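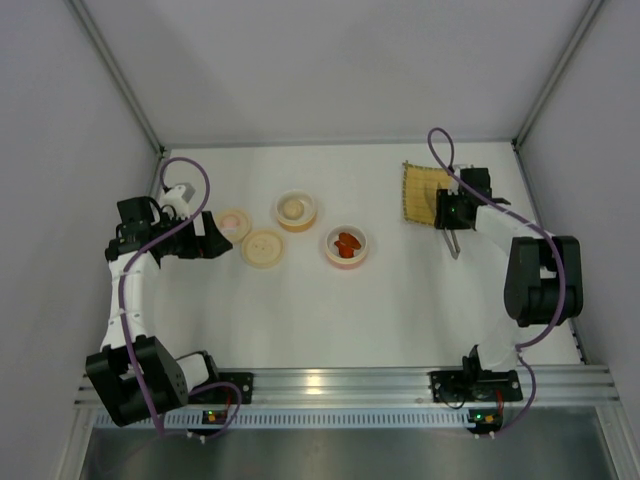
Kitchen > Storage > Lids and Containers

February
By the Kurnus household desk

Lids: which of the usual tips are worth your Saturday-sized effort

Every storage article tells you to begin by taking everything out. I used to roll my eyes at that one, mostly because the people who write it seem to own eleven things. For lids, though, I've come around. You can't match lids inside a cupboard. You need a bare, light-colored surface with good light on it, and you need to spread the lids out so none of them overlap. A dark table hides clear lids, and a patterned tablecloth is hopeless. If your table is dark, put an old white sheet over it.

I did ours in Destolville over one long evening. There were 61 lids. I'm not going to tell you how many containers there were, but it was a smaller number.

So, the tips people pass around, and what I make of them.

"Store each container with its lid on." Fine if you have a lot of cupboard. We don't. Closed containers can't nest, so a stack that took up one corner now takes up a shelf. There's also the smell. Snap a lid on a plastic box that isn't bone dry and in a week it has an odor you can't name. I keep lids on the two big ones we use for flour and nothing else.

"Stand lids upright in a dish rack." This one works, up to a point. A cheap rack with stiff dividers will hold flat, rigid lids very well. Soft ones flop over, and small round ones slide out through the gaps and end up at the back. Put the rack in a deep drawer if you have one, so you look down on the edges. On a high shelf it's useless.

"Buy a proper lid organizer." I tried the Besberg, the one with the sliding dividers. The dividers slide, all right. They slide whenever you shut the drawer. I ended up wedging them with folded cardboard, and at that point a shoebox would have done the same job. I've still got it, and it holds seed packets.

"Label every lid and container with a matching number." I was ready to hate this. It sounds like something you do once and brag about. But if you have several boxes that are nearly the same size, a number on each really does save you from trying four lids in a row. Use a paint marker on the underside of the container and the top of the lid, and let it cure overnight before washing. Ordinary permanent marker was gone from ours after a few runs through the dishwasher. Don't bother numbering anything with an obvious shape.

"Soak warped lids in boiling water and press them flat." I have read this everywhere. I tried it on three lids, under a cast-iron pan, and left them until they were cold. One got better. One stayed the same. The third had a new bend in it. Try it on a lid you were going to throw out anyway, and keep your fingers well clear of the water.

"Rub stained lids with baking soda." It takes off the greasy film. It does nothing I could see for tomato stains. Leaving them on a sunny windowsill for a day or two did more, and cost less scrubbing.

"Throw out any lid without a partner." Mostly yes, but wait a bit. Check the fridge, the freezer, the car and whatever bag goes to work. I put the leftovers in a paper sack for a month and four of them found their boxes. The rest went. A lid with no box can serve as a saucer under a plant pot or a drip tray under an oil bottle, but you need maybe two of those — the next nine are just clutter with an excuse.

"Replace the whole lot with one matching set." This is the tip I trust least, usually because it comes with a picture of a set somebody wants to sell you. The Kan store will do you a boxed set for 600, and a full pantry range for 2,750, which I looked at twice to make sure I was reading it right. The lids in a set are interchangeable, and I can see the appeal. But when a set is discontinued you're back to guarding the survivors. If you do want things to match, pick one plain size that's sold singly and buy a few more each time the old ones crack.

A few smaller things that have held up in our kitchen:

Pull silicone seals out of the groove before washing, using the handle of a teaspoon. A knife will nick them.

Dry lids face up. Water sits in the rim otherwise.

Keep pot lids away from container lids. They're heavy and they crack the brittle ones.

Do the sorting after the dishwasher has been emptied, or you'll be hunting for partners that are still in it.

Ours has stayed in order since then, apart from one drawer.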